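Rosalía Llorente has packed sample trays for Fasness for eight years, and she still cuts a paper template before she cuts any cardboard. The tray has to show a visitor everything on offer without anyone lifting a lid, she says, and it has to survive the trip to the next event. Those two requirements pull against each other.

"A deep compartment protects what is in it," she says. "It also hides it. For small packets I want the top third above the divider. Any higher and they fall over when the table gets bumped."

Her dividers are plain brown cardboard, slotted halfway and pushed together in a grid. She does not glue them. A glued grid is stiffer, but one crushed wall means the whole insert is scrap. With slots, a strip can be replaced in around 2 minutes.

The layout depends on which side the public stands. Llorente puts narrow sections at the back and leaves the larger bays in the middle for bulky items. The front row holds small pieces, upright, with the printed face out.

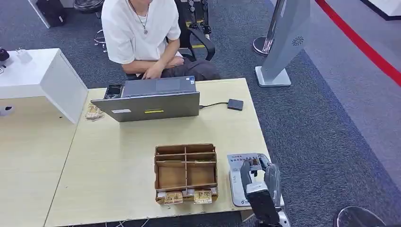

The partitioned tray on the stand table, with printed packets along the front.

Baltasar Esteban, who plans the tables for the same events, is more concerned with what goes around the tray. A laptop, its cable and a display stand all compete for the same surface, and he prefers to fix their positions on a drawing beforehand.

"The tray goes down first," he says. "Then the laptop behind it, then whatever needs power. If you start with the laptop, the tray ends up wherever there is a gap."

He allows 20 centimeters of clear tabletop for spare stock, to one side and out of reach of elbows. Llorente considers that generous. At the Barrios show in April she worked with less, and refilled the rows from a bag on the floor.

They also disagree about lids. Esteban would like one for transport. Llorente wraps the tray in film and stands it flat in a carton, 76 centimeters on the long side, with folded paper at the corners.

"A lid gets lost at the first stop," she says. "Film I can buy anywhere."

The next set of trays, for Justau, will use the same slotted grid with a slightly taller back wall. The template is already cut.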